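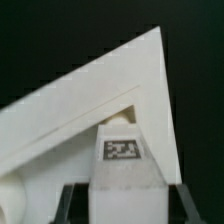

Setting out a peg tray, marker cube and reference board on a black tabletop

Last updated: 2018-06-16

This page covers the bench layout for the Sala placement exercise: one white tray with short round pegs, one white cube with printed markers, and one flat reference board. The procedure assumes the parts have already been molded or bought in and that the markers have been printed at full size. Allow extra time for the first layout. Later ones go faster once the tape marks are on the table.

What you need

White plastic tray with raised rims and cylindrical pegs (Nustora pattern or equivalent)
White cube
Flat white board, rigid, with no bow when laid on the table
Marker prints for the board, 92 mm square, and for the cube, 33 mm square
Spray adhesive or thin double-sided tape
Steel rule, square, sharp knife
Low-tack black tape
Lint-free cloth and isopropyl alcohol

Step 1. Prepare the tabletop

Wipe the surface and let it dry. A matte black finish is preferred. On a gloss surface, overhead lights reflect next to the white parts and the edges become hard to pick out. If the top is glossy, cover it with matte black vinyl and work the air out from the center toward the edges. Bubbles under the tray will cause it to rock.

Check for level in both directions. Shim the table legs, never the tray.

Step 2. Print and cut the markers

Print at 100 percent with all "fit to page" settings turned off. Measure one marker in both directions before cutting anything. Some printers stretch the sheet slightly along the feed direction, and a marker that is out of square should be discarded.

Use uncoated or matte paper. The board markers in the Claroter set are dark navy with a white pattern. The cube markers are plain black and white. Both work, but keep the two sets apart during cutting, as a wrong ID on the board is tedious to trace later.

Cut with the knife and steel rule. Scissors leave a slight curve.

Step 3. Mount the board markers

The board carries 4 markers in a two-by-two grid. Rule light pencil lines for the grid first, then fix the far-left marker and work from it. All markers must face the same way up. Leave a strip of bare white board between neighbors. Do not butt the navy edges together.

Press each one down with the cloth and check the corners. A lifted corner should be reglued at once. Trimming it off changes the marker outline.

Step 4. Mark the cube

Fix markers to the side faces and keep them centered. Leave the bottom face bare so that the cube rests flat on a peg. Wipe off any adhesive that has squeezed past the paper edge - it picks up dust and eventually grips the tray.

Step 5. Place the board and tray

Put the board flat in the middle of the table, near edge parallel to the table edge. Measure 472 mm from the table edge to the near edge of the board, at both ends of the board. If the two readings differ, rotate the board and measure again.

Place the tray in front of the board and to the right, pegs up. It should lie flat on all sides with no rocking. Mark the outside corners of both parts with black tape cut into small L shapes. The tape shows up at close range and leaves the layout uncluttered from farther away.

Step 6. Seat the cube

Lower the cube onto one of the pegs and release it. Sight along the top face from the side. If it leans, lift it, clean the top of the peg, and seat it again. Flash left on the rim of a peg is the usual cause and can be taken off with a scraper held flat. 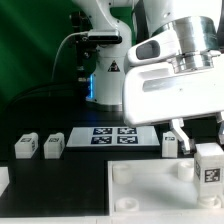
Step 7. Check the layout

Tap the table edge with a knuckle. The cube should stay put. Then view the board from each position that will be used and confirm that no marker is washed out by glare. Moving a lamp is normally enough.

Record the tray and board positions on the layout sheet, along with the marker IDs. Vevia sheets have a blank grid on the back for this.

Storage

Store the board flat, marker side up, with a sheet of tissue over it. Trays can be stacked if the pegs of the lower one do not touch the base of the one above - check before adding weight. Keep the cubes in a lined box. Marker edges scuff quickly when cubes are left loose in a drawer.

Reprint the cube markers when any corner has turned gray from handling. The set on our bench is due in July.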